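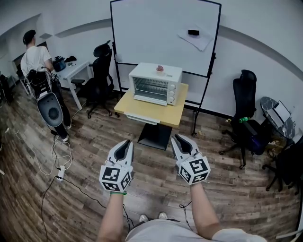
What is the Jullham Seed Library?

It's a free lending shelf for vegetable, herb and flower seeds, set up in the front room of the Prellanska community hall. You take home what you'd like to grow, and if your plants do well you bring back some seed in the fall. We have 214 varieties right now, and we love every one of them — even the turnips!

Do I need a card?

No. Write your first name and what you took in the green binder.

How many packets can I take?

Up to 13 per household each season. Small gardens and window boxes are very welcome (you can do so much with one good pot of basil).

I've never saved seed before. Where should I start?

Beans, peas, lettuce and tomatoes! They rarely cross with their neighbors, so what you save should grow true. Leave bean pods on the plant until they rattle, then shell them and dry them indoors.

What about squash?

Squash crosses very easily, so please bring those back only if you pollinated by hand. We have a one-page guide at the desk.

When are you closed?

All of December, while we sort and repack. Returns can go in the mail slot — just label them with the variety and year.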